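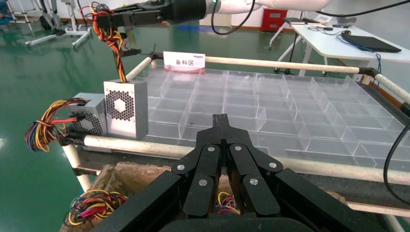
Kakwood Reuse Shop: progress report to the Vollden Fund

Period covered: September to the end of the year
Report date: Sunday, December 28, 2025

The shop has now been open on its new hours for the whole period. Opening on two evenings a week has brought in people who work during the day, and we would like to keep this going. Furniture is still our main income. Small electrical goods sell well but take longer to test and label than we allowed for in the plan.

We set a target of 200 repaired items for the full grant year. So far we have reached 67. This is behind where we hoped to be – most of the gap comes from the delay in getting the workshop benches from Iyamu, which arrived a month late.
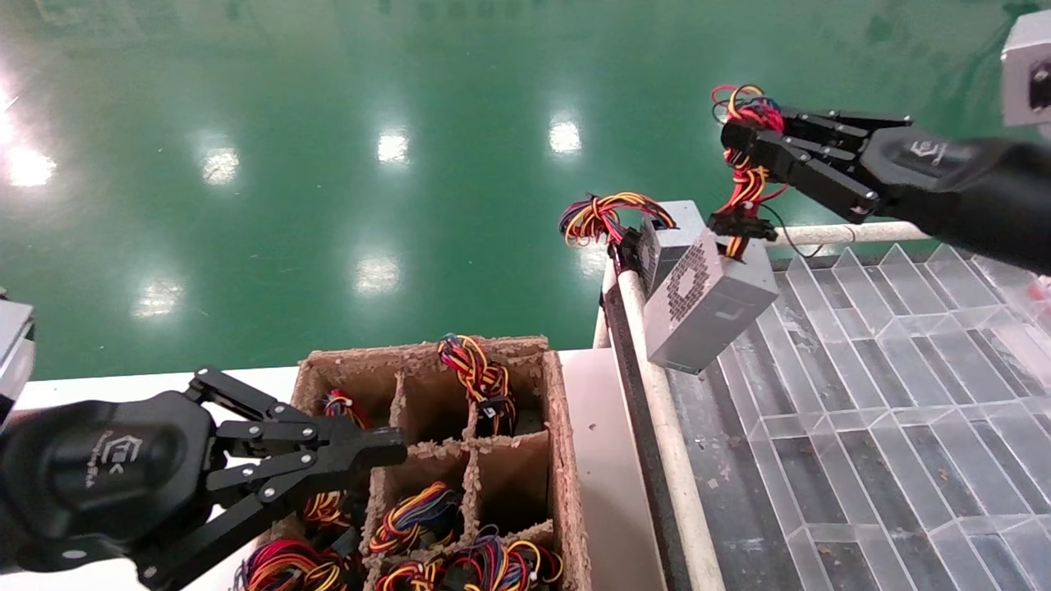 Wires in red, yellow, blue and black with a black connector, and a brown moulded-pulp tray.

The repair course ran with 10 people. All of them finished it, and several have asked for a second level. We have not costed this yet.

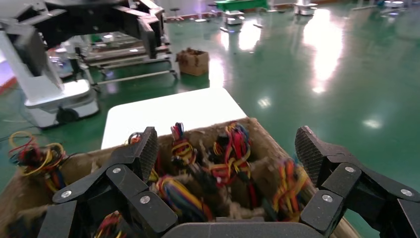 Wire bundles in a cardboard box

Spending is within budget on everything except transport. The van needed a new clutch and we hired a replacement while it was off the road. We ask for your agreement to move the unspent publicity money across to cover this.

The roof over the back store still leaks near the door. Our landlord, Flirkau, has agreed to mend it but has given no date. Until then we are keeping mattresses and soft furniture at the front, and have had to turn some sofas away.

Next period we plan to finish the price list, replace the till and start the Saturday collections on the north side of town. Receipts and the bank statement are attached.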